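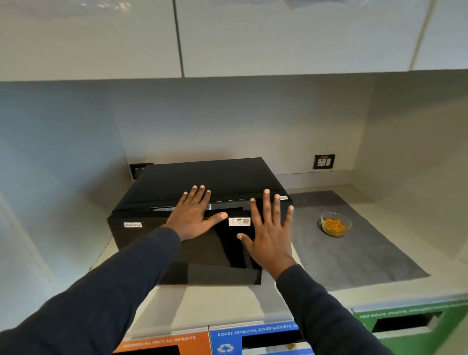

*Microwave task, both palms on the door, fingers spread. Bowl on the mat to the right.*

Monday, after the project session.

Kitchen set continued. Today's subtask list: approach, two-hand contact on door, release, bowl transfer. Svitlana ran the timer and I did the labelling. Target for the term is 300 usable episodes per group. We're at 17 for the microwave, and I would drop two of those for late start markers.

Main issue is the door. The glass is glossy and the hand tracker reads the reflected fingers as a second pair. Confidence on the right thumb falls below threshold as soon as it comes near the surface. Povilas suggested masking the door region. I'd prefer to fix it in the filter: reject any keypoint that jumps between consecutive samples, then interpolate. Tried it on one file with a window of 30 samples. Better on the left hand, still poor on the right index finger. Dark sleeves against a pale counter segment cleanly, so the forearm mask needs no further work.

Contact labels are inconsistent between annotators. Raimonds marks contact at first fingertip, I mark it at full palm. Agreed on first fingertip from now on, with palm as a separate tag. Old files to be relabelled, which is my job until Friday.

Bowl transfer not started. Clear glass will be a problem for the depth estimate, but the orange contents may give the Sorusik model enough colour to lock onto. Ilze wants a baseline before anyone tunes anything. Fair.

To do:
- rename the label file to the new format
- rerun filter, window 30, all 17 episodes
- ask Ivars for the Skumlow calibration sheet again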